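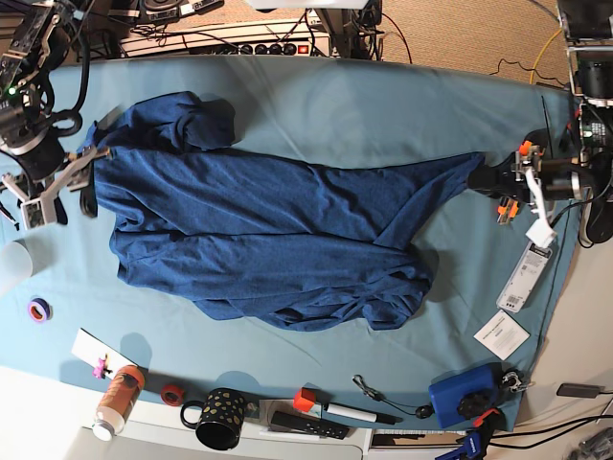
Most people I know fold laundry badly for one simple reason, and it has little to do with technique. They start folding too soon. A shirt comes out of the basket in a lump, they find two corners, and they begin. The wrinkles get folded in with everything else and stay there until the shirt is worn.

I think the flattening deserves more time than the fold. Take the shirt by both ends, pull it out to its full length, lay it down and smooth it from the middle outward. Only then look for the sleeves. My neighbor Eilidh Shearer says this is a waste of an evening, and she has a point if you wash for a family of 6. I still get more use out of a drawer where I can find things.

Dark clothes are the worst. On a dark table a navy shirt is all one shape, and you can't tell a hem from a crease. A pale cloth underneath fixes that. Mine is an old bedsheet, and I wouldn't go back to the bare table.
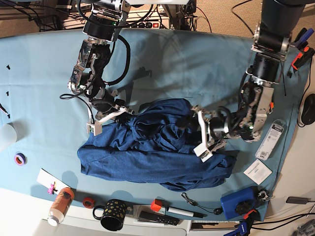

A navy garment, still bunched up, on a light blue cloth.

The other thing I would argue for is leaving the rest of the table alone. Advice columns tell you to clear everything off first. I used to do that, and it meant the folding waited until I felt like clearing. A mug, a roll of tape and a pen or two along the front edge do no harm as long as the middle is free - a shirt doesn't need much room.

Hamish Ritchie, who taught me to iron, disagrees with all of this and hangs everything he owns. He has about 144 hangers. I have one drawer, and it closes.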